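Keep the old towers whole until the bench is clear

I hear the case for scrapping office desktops by weight every February, usually from people who have priced the steel and left out the board. A tower that is too slow for a desk still holds parts that another tower needs. At Tuvon we cleared 50 of them, and 17 gave up a usable board.

My objection is to the order of work. Pulling the processor first leaves the socket open while heavier parts are lifted over it. Contacts bend easily and are tedious to straighten. A plastic cover costs very little – fit it at once. Memory and cards go into a molded tray, one recess per part, and cables stay with the case.

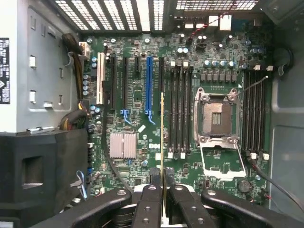
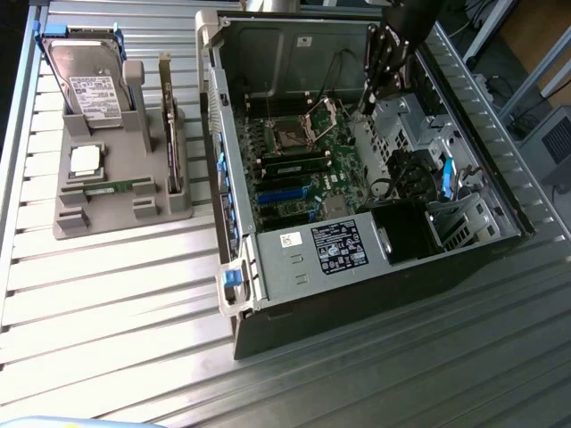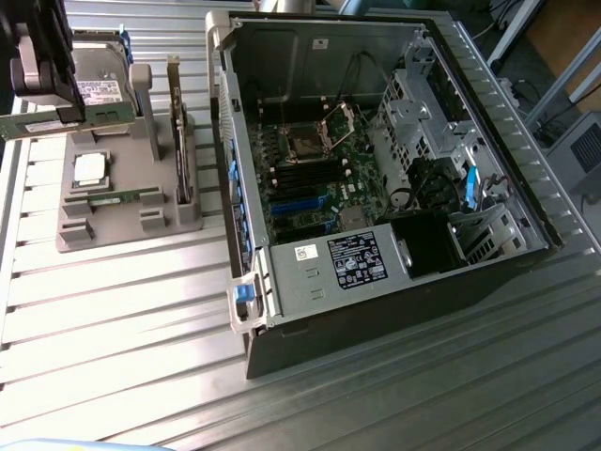

Socket open, side panel off.

Ghazala Afridi disagrees with me on the cables. She would strip them first, on the grounds that a loose SATA lead catches on everything, and she would rather buy new leads than spend six minutes working around old ones.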